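Desk-tidy scheme promises a calmer morning, but the sums need a closer look

A scheme that asks office staff to clear their desks into a basket and a tray before going home is to be extended to the whole of the Rusten building from May, in spite of thin evidence that it does much besides move pens from one place to another.

The programme is sold by Lirkomance, a workplace firm that until last year dealt mainly in shelving. Its desk package is called Gimow and costs £79 a head. For that, each person gets an open plastic basket, a clear tray for pens and markers, a printed card of instructions and a session of 50 minutes on how to use them. Scissors, lamps and anything else already on the desk are the customer's own affair.

Lirkomance says that people who took part in the first trial saved 11 minutes a day. That is a large claim. Most of us do not spend 11 minutes a day looking for a pen, and those who do may have troubles that a tray won't cure. Asked how the figure was reached, the firm said it came from a questionnaire filled in at the end of the training session, before anyone had gone back to their desk. In other words, it is a guess by people who had just been told what the right answer was.

The rules themselves are simple enough. Pens and markers go in the tray. Papers, chargers and what the card calls "loose matters" go in the basket. The lamp stays at the back. Scissors are to be laid flat, and here the card gets into difficulty, as one side says they belong in the tray and the other says they should be left next to it. Lirkomance says the card is being reprinted. 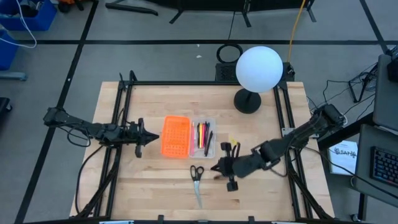

The choice of see-through plastic for the tray has been made much of in the sales leaflet, which says that staff can "audit their writing tools at a glance". The same can be said of a mug, provided you look into it from the top. There is also the matter of what happens to dried-up pens. The card has no step for throwing anything away, and a tray that is only ever added to will fill up, whatever it is made of.

The basket raises a similar doubt. Its sides are full of small holes, which the leaflet describes as good for airflow. Why a stapler should need airflow is left to the reader. Paper clips, on the other hand, may well find their way out, and two departments in the trial are understood to have gone back to using an old biscuit tin.

To be fair to the scheme, some of those who tried it liked it. Comments collected after the trial speak of a "nicer start" to Monday and of cleaners being able to wipe the whole desk for once. A clear surface is pleasant to sit down to, and few would argue otherwise. The question is whether it takes a course to get one.

Similar baskets and trays can be had on the high street for a few pounds each. Lirkomance answers that customers are paying for "the habit", and points to its second client, the mail-order firm Đồng, where the package has been in place since the winter. Đồng confirmed that it had bought the baskets but would not say whether they were still in use.

The Rusten building's managers say the cost will be met from the existing furniture budget and that no one will be marked down for an untidy desk. They plan to look at the results after 2 months. What they will measure has not been settled, though another questionnaire is thought likely.

Staff who already own a basket may bring it in, but will still have to attend the session.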